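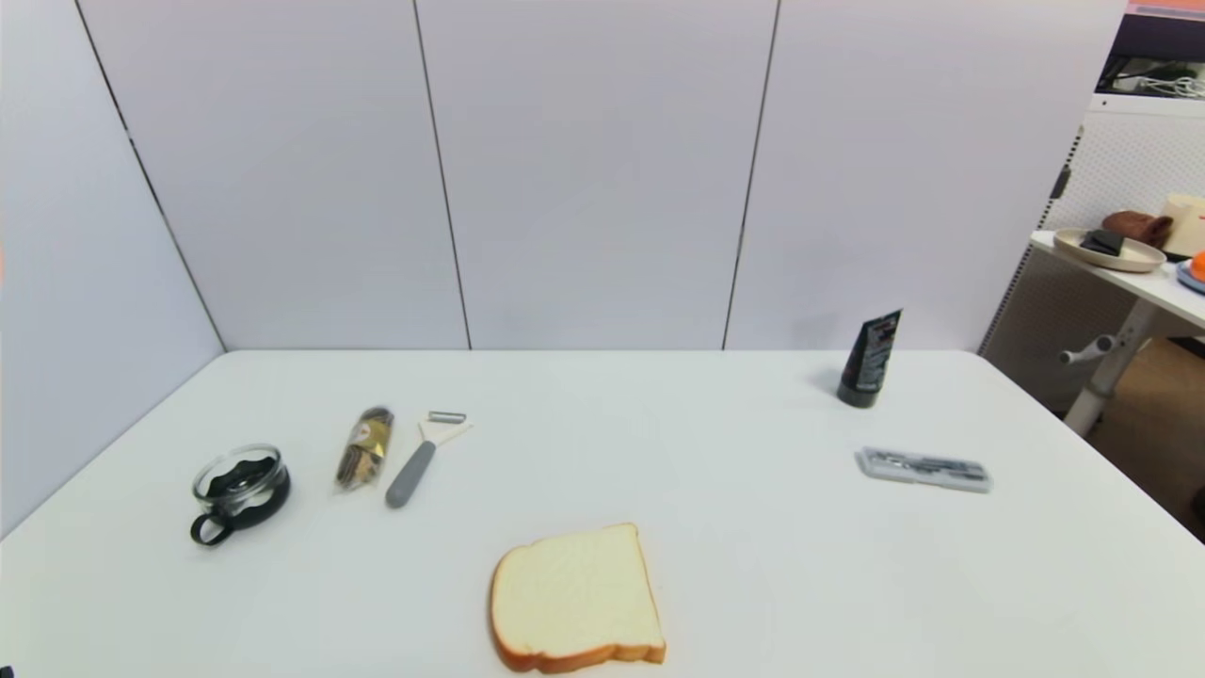

I'd been putting off replacing my old peeler for ages, and it was only when it took a slice off my thumb instead of a parsnip that I gave in and bought the Cledska. I'm not loyal to any particular shape (my mum swore by the straight sort, my sister won't have one in the house) but I do peel a lot, as there are five of us on a Saturday and everybody wants roasties. The Cledska is a Y-shaped one, with a white head, a thin metal blade across the top and a rounded grey rubberised handle that's a good bit chunkier than I'm used to. I was a bit doubtful about that, I'll admit!

Well, I've had it since September and I really like it. Carrots are a doddle. Potatoes too, even the knobbly ones from the bottom of the bag, and it went round a butternut squash with hardly any grumbling from me. The peel comes off nice and thin – my old one used to take half the potato with it. The grip stays put when your hands are wet, so my thumb has been fine ever since.

Moans? Two of them. It doesn't like tomatoes, you end up with mush and a bad temper, so keep a knife handy for those. And bits of carrot get stuck beside the blade and dry on like cement if you leave it until after the washing-up. I go at mine with an old toothbrush.

I did try the Gumness one first, which my neighbour lent me. Sharper on day one, I'd say, but the handle is skinny and my hand ached after a big pan of spuds. The Namex I've only held in the shop and it felt a bit flimsy to me, though if you've got one and love it, do tell me.

Mine came from Jibrin on the high street and arrived on a bit of card with no silly plastic shell to hack through, hooray. They had it in green as well but I'm happy with the grey.

Would I buy it again? Yes, and I've already got one put by for my sister's birthday, whether she likes the shape or not.

Funmilayo Ekwueme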